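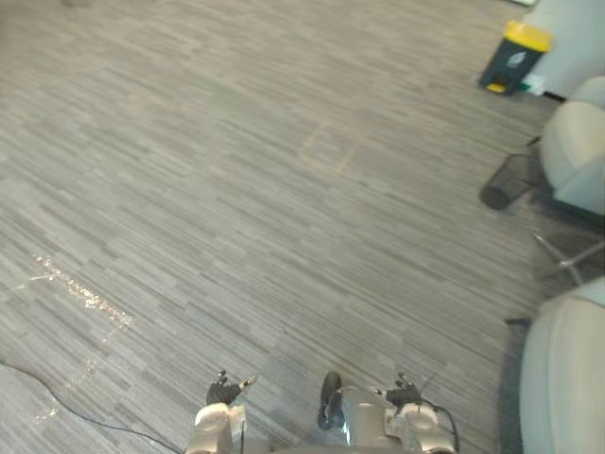
Gray carpet tiles, grippers in front.

08/01/2021 — deal feed, price checker

Spent the morning on the struck-through prices again. Yamuna forwarded a complaint from a reader who bought the Landness inflatable kayak off our page because we said it was "regularly" $259. She then found it had sat at well under half that since last November, in every shop that carries it, including the one we sent her to. She would like to know what "regularly" means. So would I.

Went through the code. As it stands, "regular price" is whatever number the shop's page has crossed out. We copy it, add the word "regularly", and if the gap is big enough the template adds a question mark and an exclamation point by itself. I had always assumed Mesfin typed those. Apologized to Mesfin.

New rule, first try: the regular price is the highest price we have logged ourselves for at least 15 days running. Ran it over the current board.

Kayak (Landness): the discount more or less evaporates. Fine, correct.
Hokgate camp chair: unchanged, a true sale. Was so surprised I checked it by hand.
Ivari blender: the rule says it costs more now than it regularly does, so the post came out as "save -$6". Sihan wants to keep this one.
Hadgu socks, six pair: no result. The listing gets a new product number every week or so and the log starts over each time. I suspect this is the point of the new number.

Fixed the negative savings. If now is higher than regular, the post is held and goes to whoever is on the desk. That's Saron until further notice, and I have told her, in the sense that I left a note.

Not fixed: coupons. The checker reads the price before the clip-on coupon, the writers post the price after it, and so the log and the post disagree on nearly everything in the grocery section. Hervé says to log both. Hervé doesn't have to look at the table. Logging both anyway, two columns, starting with tonight's run.

Also not fixed: shipping. "Shipped" in a headline should mean the price with shipping in it. On the Hadgu posts it means the socks will, at some stage, be shipped. Need to ask the writers which of these they had in mind before I touch it.

Tried 30 days in place of 15 just to see. Almost nothing on the board qualified as a deal, and the front page came up as a logo and the newsletter box. Put it back to 15. Saved a screenshot for Hervé, who sells the ads.

To do:
match socks by title and pack size, ignore product number
take the automatic "?!" out of the template (Mesfin now says he likes it)
write back to the kayak reader, Yamuna to check the wording
find out why the blender went up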